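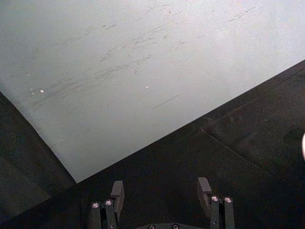 Pale matte surface, scuff marks running on a shallow diagonal.

Re: [nurnton-users] Nireo index rebuild

On Apr 4, 2021, Paloma Wojcik wrote:

> The rebuild stops at record 1,484 every time. Log attached.
> Is this the same fault we had in November?

No, different fault. The November one was a lock timeout on Curkus. Your log shows a bad date field, which the parser reads as the end of the file.
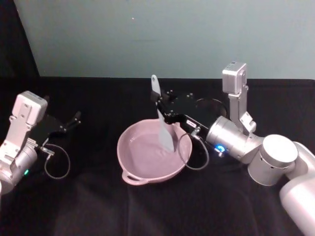

Run the check tool first — it takes over 40 minutes on the old disks — then rebuild with the strict flag off. Version 3 ignores that flag, so move to 7 before you start.

Simon has the patch for the parser. I have not tested it on split indexes.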